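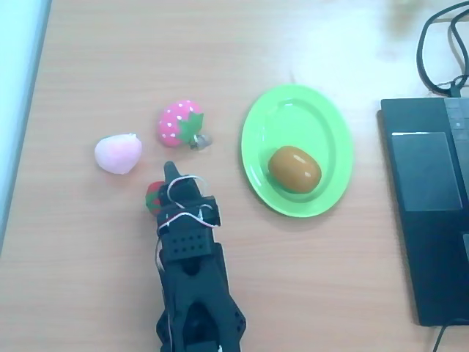
Fruit growing in small gardens: speaker notes

Evening all. Can everyone hear me at the back? Good. If I drift away from the microphone just wave at me, I do wander.

So, I'm going to talk about growing fruit when you haven't really got the room for it. I've got a garden the size of a parking space, and it slopes, and next door's sycamore has the light from lunchtime onwards. I still had more strawberries last summer than two of us could eat (we tried, believe me).

[pause for people still coming in]

I started with a peach. Terrible idea! Everybody told me to begin with blackcurrants and I went and bought a fan-trained peach because I'd had a glass of wine and the catalogue was open. It went against the back wall and in its first spring I got leaf curl so bad the whole thing looked like it had been boiled. If you've had it you'll know, the leaves go red and blistered and thick, and then they drop.

The fungus gets in with the winter rain, so you want a cover over the branches from January until the middle of spring. Mine's clear polythene on a batten, open at the sides and the bottom so the bees can get in. I had a proper one made up by Hemov the second year and it blew into the road, so I went back to polythene and big staples.

Then pollination. Peaches flower when there's hardly an insect about, so I go out with a soft paintbrush around midday and tickle every flower. My neighbour has seen me doing this in my dressing gown. We don't discuss it.

[ask: who's grown a peach outdoors? let a couple of people answer, but keep it moving]

And thin them! I hate thinning. You look at all those tiny fruits and it feels wicked to pull them off, but leave a hand's width between them or you'll get a tree full of stones with a bit of fur on. First proper crop I had was 5 peaches. I ate one of them standing up over the sink and I can still remember it.

Right, strawberries.

Much easier, and this is where I'd send anyone starting out. I buy bare-root runners, which look like something you'd pull out of a plughole, and soak them for an hour before planting. The crown has to sit level with the soil. Too deep and it rots, too high and it dries out, and I've done both in the same trough.

I grow Pickering mostly, which I was given by Ona Rätsep from the Thursday group, and she's had hers going for years from the same mother plants. I do mine for three summers and then start again with fresh runners in a different pot. By the fourth year they were all leaf and sulking.

Feed: anything meant for tomatoes, once the flowers show. I did try Truvosine on half the troughs and couldn't tell you which half by July, so make of that what you will. Straw underneath if you can get it, and net them before they colour up. Blackbirds check every morning and they get up earlier than I do.

[water. drink some this time]

Slugs, I'll take in the questions or we'll be here till midnight.

One thing on pots, as I get asked a lot. Bigger than you think. A strawberry will put up with a hanging basket if you water it twice a day in August, but I go away in August, and I came home to crisps. Long deep troughs now, up on bricks, and a can left by the back door so I've got no excuse.

Anyone who wants runners, I've brought a tray, they're by the tea urn and they're free. Take them home tonight and get them in water. The Sokonura order form is next to them, names on it before you leave please, and write clearly!

Questions. Yes, you in the green.

794 shares | 4 comments

Contact us | Copyright, all rights reserved | Back to top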